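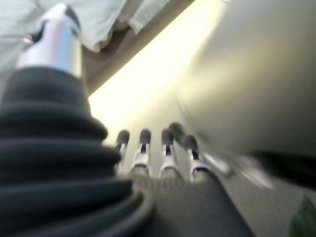
Rubber bellows keep cracking at the folds, what are you all using?

dzene_l
Okay so this is my second boot in a year and I'm getting tired of buying them. It's the black ribbed kind, accordion style, metal cap on top, sits over the column on an old Statel lift table in my sewing room. I use the table for cutting fabric (yes, a lift table for cutting fabric, my back is very happy, thank you). The last boot started splitting in the valleys between the ribs, low down where it flares out. The new one is fine so far but I'd like it to stay that way. Does anybody put anything on theirs? And is the Cistex replacement any good or should I stick with Mangubat?
Laimutė

oldpress_ken
Silicone spray, wiped on with a rag, then leave it alone. Don't use WD-40 and don't use anything petroleum based unless you know exactly what rubber you have. I killed a nice one that way. It swelled up, went gummy, and I was picking bits of it off the column for a week.

marrowfat
Disagree on silicone if she's cutting fabric next to it! That stuff travels. You get a little on your hands, then on the cloth, and then you've got spots that won't take dye or fusible. Ask me about the curtains. Just wipe it down with soapy water and let it dry.

oldpress_ken
You wipe it ON and then you wipe it OFF. I'm not telling her to hose down the room.

marrowfat
I know what you're telling her, I'm telling her what happened to my curtains.

dzene_l
Ha, well I do let fabric hang over the side of the table all the time, so I think marrowfat has a point. Soapy water I can do. What about lint though? It packs down into the folds and I've been digging it out with a bamboo skewer.

tib_and_tuck
Stop with the skewer!! I bet that's your splits right there. Run the table all the way up so the folds open, then use a soft paintbrush or the brush end of the vacuum. I do mine once a month, takes 2 minutes.

hollis22
Also how low do you park it? Mine cracked in the same spot and it was from leaving the table all the way down every night with the folds squashed flat. I leave it partway up now. Same boot for 12 years, and that's in a garage that gets down to 20 degrees in January.

oldpress_ken
12 years is luck. Cold does more damage than squashing.

hollis22
Could be luck! Still parking it partway up.

dzene_l
Um. I park it all the way down. Every night. So that plus the skewer, I guess I have my answer.

Still curious on the brand if anyone has had both?

tib_and_tuck
I've had both. The Cistex was a bit stiffer and the cap was a pain to get seated, I had to take it off and start over. Mangubat went on easy but smelled like a tire shop until spring. I'd buy whichever is cheaper. Dekia had them last time I looked but they wanted $123 plus shipping, so look around first.

marrowfat
$123 for a rubber boot, good grief. Measure the bottom before you order, by the way, the wide end, not just the top. I sent two back.

dzene_l
Measured the bottom and wrote it on masking tape under the table so I can't lose it. Skewer is back in the kitchen drawer. I'll try the paintbrush tonight, do you go top to bottom or just around each rib?

tib_and_tuck
Around each rib, starting from the top, so the fluff falls down as you go.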